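Entraide Stutima
Accueil > Travail et emploi > Organisation du travail

Passer d'opérateur à « superviseur de cellule » : qu'est-ce que ça change au quotidien ?

Posté par mireille_b en décembre — Résolu

Bonjour à tous,

Je travaille depuis plusieurs années chez Flinar, un atelier qui prépare et contrôle des jouets en bois et des dînettes avant expédition. Mon poste consiste à vérifier les éléments, à les mettre en place pour les essais et à remplir les fiches. La direction nous a annoncé jeudi l'arrivée d'une main robotisée sur une partie des tâches de manipulation : saisir les petits objets, les poser, les remettre dans leur bac. Le projet s'appelle Lusten en interne et c'est la société Shehata qui fait l'installation.

Nous sommes 27 à l'atelier. On nous assure que personne ne part, mais 2 postes du matin doivent être « requalifiés », dont le mien. Je deviendrais superviseuse de cellule. J'ai demandé ce que cela voulait dire et on m'a répondu que la fiche de poste était en cours de rédaction.

Ce que je voudrais savoir de la part de gens qui l'ont vécu : est-ce qu'on passe ses journées à regarder un bras bouger ? Est-ce que le salaire suit ? Et est-ce que je peux demander que la fiche soit écrite avant de signer quoi que ce soit ? On parle d'un avenant à mon contrat.

Je précise que je ne suis pas contre. J'ai mal au poignet droit depuis l'hiver dernier et si la machine prend le plus répétitif, tant mieux. Mais je n'ai pas fait d'études techniques et je n'ai pas envie de me retrouver responsable d'un appareil que je ne comprends pas.

Merci d'avance.

Ratih Yeoh
Membre régulier

Bonjour Mireille,

Je suis passée par là dans le conditionnement. Je réponds dans l'ordre.

Regarder un bras bouger : au début, oui, beaucoup. Chez nous les trois premiers mois ont surtout servi à remettre les objets à leur place entre deux essais, à noter ce qui était mal saisi et à relancer. C'est moins fatigant pour les mains et plus fatigant pour la tête, parce que l'attention ne redescend pas. Je rentrais avec mal aux yeux. On a fini par obtenir une rotation toutes les deux heures, et cela a réglé une bonne partie du problème. Demandez-la dès le départ, c'est plus difficile à obtenir une fois les plannings faits.

Ensuite le travail change. On vous appelle quand un objet est dans une position que la machine gère mal, et c'est votre connaissance des pièces qui sert. Vous savez lesquelles roulent, lesquelles glissent, lesquelles se coincent contre un rebord. Le technicien qui vient régler ne le sait pas. Écrivez-le au fur et à mesure dans un cahier, avec l'heure et la référence de la pièce. Le mien m'a servi de base à l'entretien annuel, quand il a fallu montrer que le poste n'était plus le même.

Pour le salaire, rien n'a bougé automatiquement. J'ai demandé une révision de ma classification et je l'ai eue, mais après deux refus. L'intitulé compte moins que la liste des tâches. Si vous validez des réglages, si vous arrêtez et redémarrez la cellule, si vous formez des collègues, cela doit figurer noir sur blanc.

Et pour l'avenant : ne signez pas sans la fiche de poste. Demandez-la par écrit, restez polie, proposez une date. Faites aussi préciser par écrit :
— qui intervient en cas de panne, et à quel numéro ;
— ce que vous avez le droit de toucher et ce qui est réservé à l'installateur ;
— la durée de la formation, et si elle est faite sur le temps de travail ;
— ce qui se passe si le poste ne vous convient pas.

Le dernier point est celui qu'on oublie. J'avais obtenu une période de retour possible sur mon ancien poste et une collègue s'en est servie.

Pour votre poignet, parlez-en au médecin du travail avant l'installation. Si la supervision se fait surtout à la souris, vous risquez de ne rien y gagner de ce côté-là.

dom.atelier
Nouveau membre

Même chose dans ma boîte. Au final on s'y fait. Le bruit est pénible les premiers jours et puis on n'y pense plus. Pour la paie je ne peux pas dire, je suis intérimaire.

mireille_b
Auteure de la discussion

Merci à vous deux. J'ai envoyé un courriel ce matin pour réclamer la fiche et j'ai repris presque mot pour mot la liste de Ratih. La réponse est arrivée avant midi : je l'aurai avant la signature, et la formation se fera sur les heures de travail. Pour le retour à l'ancien poste, ils « étudient la question ».

J'ai commencé le cahier. Première page : les légumes de la dînette, le pot en métal et l'évier. J'ajoute une photo du poste pour ceux qui se demandent de quel genre de manipulation je parle.
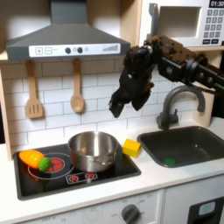 Ratih Yeoh
Tant mieux pour la formation. Relancez-les sur le retour à l'ancien poste avant de signer, même par un simple courriel de deux lignes, et gardez la réponse chez vous. Pensez aussi à demander qui remplira les fiches de contrôle quand vous serez en pause. Chez nous, ce n'était prévu nulle part et elles s'empilaient jusqu'au soir.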